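Ticket 362 — Kitchen scale readings drift between weigh-ins
Status: Open (reopened by customer)
Product: Drendura countertop scale
Opened: 10/13/23

I weigh produce for a small preserves business, Nyarko, so a scale that changes its mind costs me money. The Drendura reads 200 grams with the 200 gram check weight on it when I first switch it on. Leave the weight where it is, make a cup of tea, come back, and it says something else. I have seen it go 2 grams low and stay there.

Reply from Prutis support:
Please replace the batteries, place the scale on a hard level surface and run the calibration from page one of the leaflet. Drafts and phones near the platform can also affect readings.

Customer:
I had done all of that before I wrote. New batteries, stone counter, windows shut, phone in another room. I find the phone theory hard to believe, but I humored it. Calibration goes through, the display says PASS, and the drift is back the same afternoon. A scale that passes its own test and then reads wrong tells me the test isn't checking much. 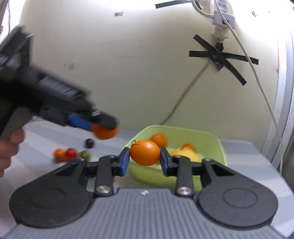
The old Skumier I keep in the cupboard holds steady with the same check weight, on the same counter, for as long as I care to stand there. So I don't accept that it's my kitchen.

Reply from Prutis support:
Thank you for the extra detail. The auto-zero function may be treating a slow change as an empty platform. Hold UNIT and TARE together until the display shows AZ OFF, then repeat your test. Marking this ticket as solved.

Customer:
Please don't mark it as solved before I've tried it. Reopening.

AZ OFF did come up. First run, steady. Second run, steady. Third run, after the scale had switched itself off and been woken up again, the drift was back and the setting had gone back to ON. It isn't saved — or it isn't saved on mine.

I can't reset a hidden option every time I weigh a batch. Is there a firmware fix, or is this a swap? I still have the box and the receipt.

Internal note: setting lost after power-off. Passed to hardware. Replacement offered, waiting on customer's shipping address.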